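15 March 2022

right, allotment thread, because three of you asked and I keep forgetting to reply

plot 82 is finally mine. on the list since the year dot. rent is 18 quid a quarter plus water, which I think is fair?? the other site in Kusport wanted double and you couldnt even have a shed

---

first job was couch grass. so much couch grass. got a fork under it and just kept pulling, white roots like bootlaces. back is ruined. did the top bed, left the rest under cardboard till June

---

soil is heavy clay, sticks to everything. do NOT dig it after rain, I did, made bricks. now waiting for a dry spell like a sensible person

---

for weeding between rows I'd go small. a three-pronged hand rake gets in where the hoe wont, and you can do it sat on an upturned bucket with a tea

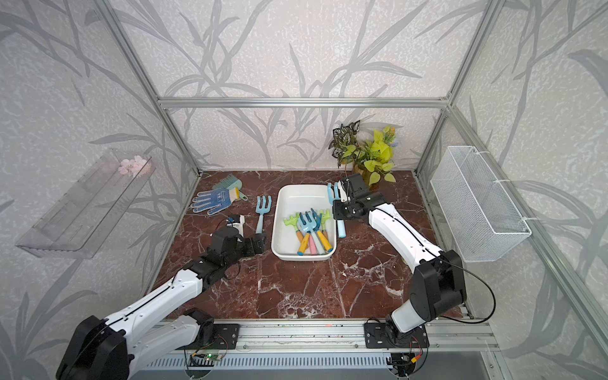
Rokix replied that I should forget weeding and mulch the lot, four inches of compost straight on top, no digging, and the clay sorts itself out in a couple of years

---

ok but four inches over the whole plot is a LOT of compost Rokix. priced it up at Zirnance, 587 quid delivered. for mud

---

so compromise. mulch on the top bed, hand weeding on the onion bit, potatoes in the worst corner to break it up. my nan swore by spuds for clay

---

seeds so far: broad beans (in), onion sets (in, birds pulled half of them out, put them back), leeks on the windowsill looking thin. about 300 carrot seeds in a packet and I bet I get nine carrots

---

anyone know if you can put rhubarb in now or have I missed it? got offered a crown from the plot oppposite and dont want to kill it

---

off to find more cardboard. will post the beans when theyre up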